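Two weeks of teaching a robot to deal with bags

Fri 10 November

So the bag job is mine now. I've been at Sosedeo since June, mostly doing boxes and cups and the kind of stuff that sits still when you put it down, and then Kavitha Poduval came by my station and asked if I wanted to try "soft items" for a while. I said yes before I'd asked what soft items were. Soft items are plastic bags and wrappers. Thin, slippery, see-through, full of air, and completely uninterested in staying where you left them.

A few of you asked after my last post what I do all day, so let me back up a bit. I sit in a chair, I hold a pair of handles, and the arm on the other side of the table does what my hands do. Squeeze the trigger, the fingers close. Tip my wrist, its wrist tips. Every run I do gets saved, and when there are enough of them the training people take the pile away and the arm tries it alone. My part is being a good example, over and over, with a coffee break at 10:30.

The target for bags is 1000 good runs. We were at 900 when I went home last night, which sounds like the end is in sight, except the last hundred are supposed to be the awkward ones. Kavitha keeps a list of starting positions she wants covered and the nice flat easy ones got used up ages ago (by me, mostly, sorry).

Anyway, what I've learned. The first thing is that you can't grab a bag the way you'd grab it with your own hand. My own hand just sort of arrives and figures it out. I'm feeling for the edge without knowing I'm doing it, and my thumb slides around until it has something. Through the handles I get none of that. There's a faint buzz when the fingers meet resistance, but a plastic bag has hardly any resistance to give, so for the first couple of days I was pinching air and lifting nothing and feeling very silly about it.

What works for me is pushing down before I pinch. Gather first, then close. You want the plastic bunched up into a neck so there's some thickness between the fingers, and pressing down on it from above does a lot of the gathering for you. The ribbed soft fingers are great for this, way better than the flat hard ones we had on for cups. They give a little and the ridges hang on to the folds.

The second thing is speed, and here I'm still arguing with myself. If I go slow, the recordings are lovely and clear and the bag slumps and slides out. If I go at the speed a normal person would, the wrist camera smears like crazy. I was scrubbing through one of my runs with Kavitha on Tuesday, stepping through it bit by bit, and I was all ready to delete it because of how blurry the grab was. She said leave it in. Her view is that the arm is going to be moving when it does this for real, so it had better get used to what moving looks like. I don't know enough to disagree, and I got to keep the run, so fine by me!

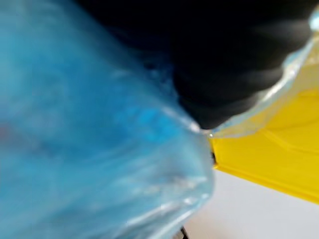
The yellow problem

Yellow plastic is shiny. Bags are shiny. Put clear film over something glossy and yellow and you get a kind of pale lemon nothing that I have real trouble seeing on my monitor, and I know what I'm looking for. Blue shows up beautifully. Clear is a menace. I've started leaning out of my chair to look at the real table with my real eyes, and I'm pretty sure that's cheating, because the arm can't lean out of anything. Kavitha caught me doing it and turned my chair a few degrees toward the wall. No discussion, just turned the chair.

So now I only get what the cameras get. My success rate dropped like a stone for a day and then mostly came back. I did notice I'm making smaller, fussier corrections near the end of each grab, and I have no idea if those are good habits to be passing on or if I'm teaching a machine to dither.

We have two arms on bags, and they've got names off the shelf labels of the storeroom they used to be parked in, Hegazy and Jindarero. I'm on Hegazy most days. Jindarero has a slightly lazy wrist – you tell it to turn and it thinks about it first – and if you swap over after lunch you spend the first few runs overshooting everything.

Other news: my shoulders have stopped hurting since I lowered the armrests. The Clitovdale bus has changed its times again, so I'm either very early or a bit late and I've been choosing early, and getting some runs in before the room fills up. It's peaceful. Just me and the rustling.

Next week I'm on the awkward hundred, starting with bags that are folded under themselves. If anyone reading this has run soft stuff by remote and has a trick for clear film, please put it in the comments. I'll try anything except leaning.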